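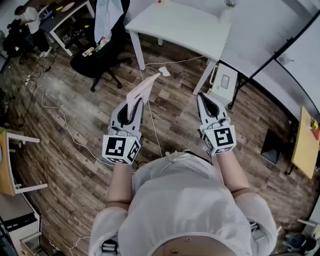
According to Gisela Kramer, most of the wrong orders at Villalba came from the unit of measure, and the reorder point had little to do with them. She raised this in the first review meeting, before we had pulled any data, and it changed what we looked at in this part of the study.

**Figure 2.** Folded white tissue held between the jaws of one gripper; the jaws of the other are open.

### 4.2 Unit of measure errors in purchase requests

Villalba buys paper goods, cleaning supplies and small parts through the purchasing module of Tratarora. Each item record has three unit fields: the unit the supplier sells in, the unit the warehouse stocks in, and the unit printed on the request form. A conversion factor links each pair. When a factor is missing, the module uses a value of one and gives no warning. A request for a dozen boxes can then go out as a dozen cases.

We exported all 369 active item records on 12th August and compared the factors with the current supplier price lists. Aldana Figueroa and Branislav Bartoš did the comparison separately and then settled their differences. An item was marked as wrong if any one of its factors disagreed with the price list, or if the field was blank and the two units were not the same. Blank fields with matching units were left alone, as they do no harm.

Of the records checked, 39 were marked as wrong. Most of these had been loaded from a spreadsheet during the move from Clikel, which stored only one factor per item. The rest were items where the supplier had changed the pack size and the record had not been updated. We did not find a case where a buyer had typed the wrong factor into a new record, although the change log is kept only from December onward and earlier edits cannot be traced.

The two groups behave differently over time. Records from the old system are wrong from the first order, and the buyers tend to know which ones they are. Several buyers kept a paper list of items to order "by hand," meaning that they worked out the quantity themselves and typed over the one the module proposed. Pack size changes are harder to catch, as the first sign is usually a delivery that does not fit on the shelf.

Correcting a factor also changes the value of stock on hand, so the corrections could not be made while the books for the period were open. Joaquín Barrientos entered them in two batches after closing. For six items the supplier, Munetti, listed different pack sizes on the price list and on the delivery note. These were left unchanged and are excluded from the order comparison in Section 4.3.

We did not test whether a warning on blank factors would have prevented the errors. The module allows one to be switched on, but the setting applies to every site that shares the item file.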